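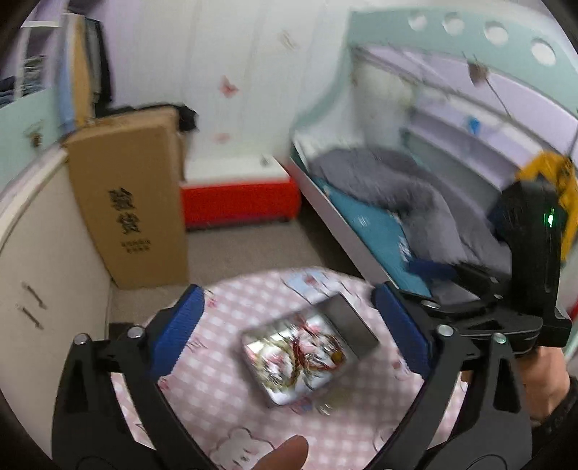

Why sort any of it if it's all going back in the same tin, someone asked right before the break last time, and I said I'd put a proper answer in the notes. So these notes start with that.

Small Things at Home, Session 4: Bracelets, Charms and Short Chains
Echeverri Evening Classes, Room 37

My answer is that sorting is mostly looking. You find out what you have, what's come apart and what you forgot you owned (I found a clasp I'd bought twice!), and after that it hardly matters if everything lives in one tin. I still keep mine in one tin. I've tried the stackable trays from Zullora and they're perfectly nice, but I stopped lifting the top one after a week and everything I wore came from the upper layer. Your mileage may vary. A few of you swear by trays and I'm not going to fight you.

Before you open anything

Pick a table you can walk around, or at least reach across. A round one in the bedroom is great for this, better than the kitchen if people are going to want lunch. Put a cloth on it. I don't care what kind, and a busy pattern is fine for bracelets and bigger charms, though if you have loose seed beads you'll want something plain under them, even a pillowcase. Beads on a bare tabletop roll, and they roll toward the bed, and then they're under the bed.

Lamp on, even in the afternoon. Phone somewhere else if you can stand it.

Getting things out

Don't tip the tin. I know it's faster and I know it makes a lovely noise. Tipping is how chains get wound through bracelets, and you'll spend the time you saved picking at knots. Lift pieces out one at a time and lay each one down with some cloth showing between it and the next. It looks silly at first, all those little islands, but you'll want the space when you get to the chains.

I start with bracelets, so they give the table some shape. A beaded bracelet on elastic won't lie in a neat circle and you shouldn't make it. Let it flop. If you see bare elastic between the beads, it's stretched, and it goes to the mending side. There was a question about whether to unstring and restring everything as a precaution. Please don't! I did that with a whole box one September and I was still finishing in the spring.

Chains

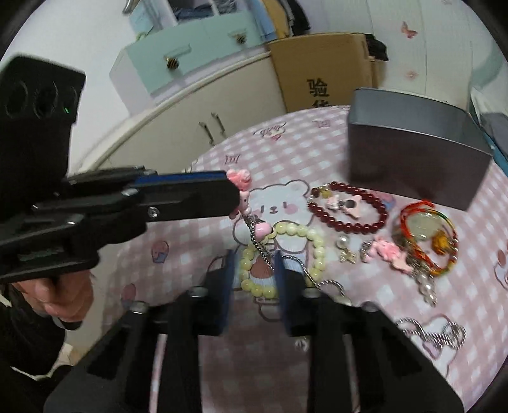
With a short chain, take hold of one end and raise it slowly so the rest can slide free on its own. Most of what looks like a tangle is only a chain lying on top of itself. If it catches, stop, put it down, and go in from the other end. For a true knot, lay it flat, use two sewing pins, and work at the middle of the knot, opening it outward a little at a time. No pulling. We did this in class with the bad Darivness necklace and it took most of the hour, so don't feel slow.

If a charm is attached, hold the charm and leave it attached. Check the little ring at the top while you're there. A gap you can catch a fingernail in needs closing, and you close it with a sideways twist, never by spreading it open first. The diagram is on page 12 of the packet. (The arrow in the second drawing points the wrong way, sorry, I'll fix it for the next group.)

Loose charms

Everyone sorts these differently and I've given up having a rule. By color looks pretty. By theme works if you have lots of bows or stars or animals. By "would I wear it this week" is what I do now, and it's quick. Whatever you pick, put the odd ones inside a bracelet you've already laid out, which makes a handy little corral while you decide.

Putting back

Heaviest at the bottom. Chains fastened if they have a clasp, and each one in its own bag or a fold of tissue. Bracelets next, loose charms last in something with a lid. If the tin rattles when you carry it, add more tissue.

To do before Session 5

Sort one container, only one, and bring me two pieces for the mending side. Read the section on knots again if you missed class. The Rerham library has the jewelry repair book I keep going on about, and it's at shelf 691, by the window, next to the sewing books. Bring pins, small flat pliers if you own them, and a cloth from home. I'll have spare elastic in the clear kind and the white.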